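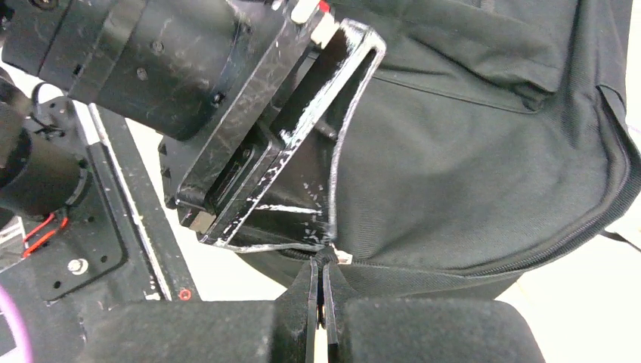
Zippers fail at the curve first, according to the product lead at Stundier, and the fabric beside them fails later. She has run the soft bag line for nine years and repeats the point several times in the course of an hour.

"A straight zipper spreads the pull evenly," she said. "On a rounded border the tape wants to pucker, and the slider has to climb over that." The fix is slow sewing. In August the shop cut its stitching speed on curved seams and went through 342 bags before the setting was kept.

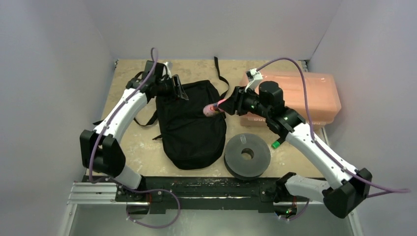
The drawstring models raise other questions. Thin straps save weight but dig into the shoulder once the load passes 5 kilograms. "We tell people that on the tag," she said. "A few of them read it."

Fabric comes from Grovix in rolls, and Bartoš supplies the zippers in lots of 1000. Stundier tried Tekia cord for one season and dropped it – the ends frayed inside the channel.

Her advice on care is short. Empty the bag, lay it flat and close the zipper all the way before washing. Wax goes on the teeth, never oil. "Oil holds grit," she said. "Then you have sandpaper."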